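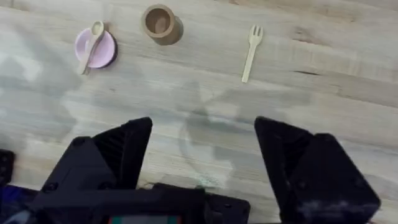
J'adore manger lentement, et je voudrais vous donner envie d'essayer ! Depuis août, je déjeune sans téléphone, et je redécouvre des goûts que j'avalais sans les voir passer. Il faut très peu de chose : une petite assiette rose, une cuillère en bois clair posée dessus, un gobelet, une fourchette un peu plus loin, et de la place entre tout cela.

On m'objecte le manque de temps. Je le comprends, ma pause dure 47 minutes et j'en perdais la moitié à lire des messages. Mon ami Rhys Kingi, lui, pose ses couverts entre deux bouchées – il finit toujours bon dernier, et ravi. Une soupe de lentilles mérite bien ça !

Je ne demande à personne de devenir moine. Commencez par un repas, même un reste de riz, et mâchez. Le mien de ce midi avait un goût de noisette que je ne lui connaissais pas.

Temps de lecture : 2 min
Imprimer | Envoyer par e-mail

À lire aussi
Éloge du pain rassis
Faut-il encore dresser la table ?
La soupe du soir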